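Mitra Shokri
4 January 2023

1/ Budget season again, friends! I'm planning equipment for our manipulation bench at Valivcombe, and since so many of you asked last time, I'm going to share the whole messy process (get a coffee, I do go on).

2/ Gloves first. We're leaning toward two full pairs with the sensor kits, plus marker cubes. Put cables on their own line in your budget, please! I gave them $200 last year and that was sweet of me, but far too little. 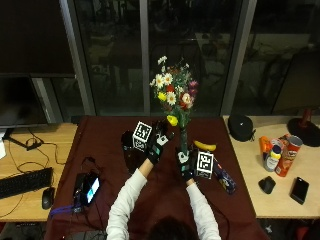
3/ Grippers

The hand-held kind, with the camera on the tool. Bromeck quoted us $2,000 each, and Melnyk came in a bit lower but wants 12 weeks to deliver. I keep going back and forth, because April is when we really need them.

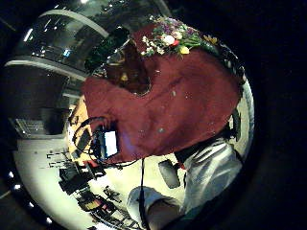 Gripper camera view: flowers, maroon cloth and plenty of cable.

4/ Then there's the humble stuff, which I love shopping for. Tablecloths, fake flowers, snack packages, all the things to reach for. I've set aside $60 and I'll probably overspend, I always do.

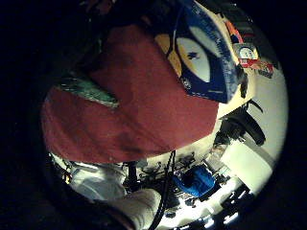 5/ Last thing for tonight: ask every seller what a spare costs before you sign. Prilimbridge sent me a full spares list the same day, bless them, and it changed my whole spreadsheet. Send me your own lists, I'd love to read them!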